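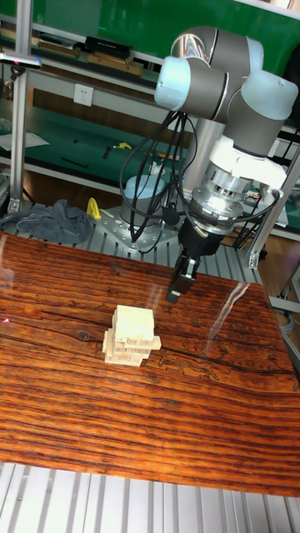

How does a robot learn to pull a block from a tower without knocking it down? At the Idham learning lab, it starts with examples. A person guides the arm through the job while a computer saves where each joint is and what the cameras see. One try, from start to finish, is called an example. The tower is small, and one of its lower blocks sticks out to the right, so the two black fingers have something to aim for.

One example is not enough. The Idham team wants 900 of them, and so far it has 700. Between tries, people move the blocks a little – a robot that only ever saw one tower would be lost with any other.
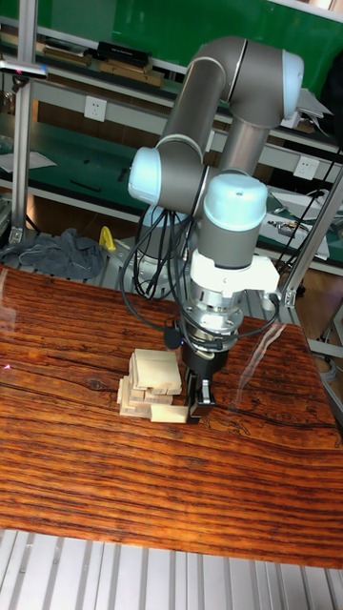
The gripper with its fingertips down beside the blocks.

Tries that go wrong are saved too, with a label that says so. Later, a program called Drurkano looks for patterns in all the examples. Then the arm gets a turn by itself.

93 shares | 4 comments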